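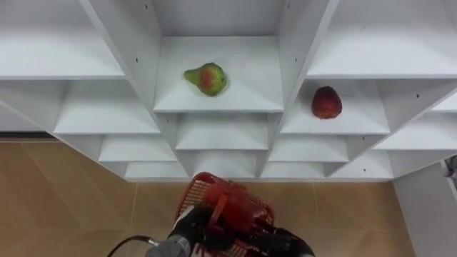 Do we buy the second arm this quarter or wait?
Wait. The quote from Kavus holds through the end of the next quarter, and we need the money for grippers and spares first.

March 13, 2025

Budget notes, shelf picking bench. Went over the list with Rania Belhaj this morning.

Finger sets: the Gonbridge ones are $329 a set. We want 2 sets, one to run and one in the drawer. In February we lost three days waiting on a single finger joint, so the spare set goes at the top of the order.

Wrist cable: $88 each from Ambaye. Order one. Check the connector against the old one before it goes in, the part number on our sheet is from the previous wrist.

Shelving: no spend. The white unit is fine for fruit and small groceries. If we go to heavier items Shewit Hailu wants a metal rack, and that is a separate request.

Baskets: the plastic mesh kind with a loop handle, any hardware store. I put down $100 for baskets and consumables together, fruit included. Get the handles all the same thickness this time. Mixed handles meant redoing the grasp settings every time we swapped.

Beminau service plan: still no written price. Rania is calling them again. I don't want to sign anything that bills per visit.

Open items:
- Shewit to confirm lead time on the finger sets
- me: move the second arm to the next budget sheet, with the Kavus quote attached
- ask purchasing if fruit can go on the lab card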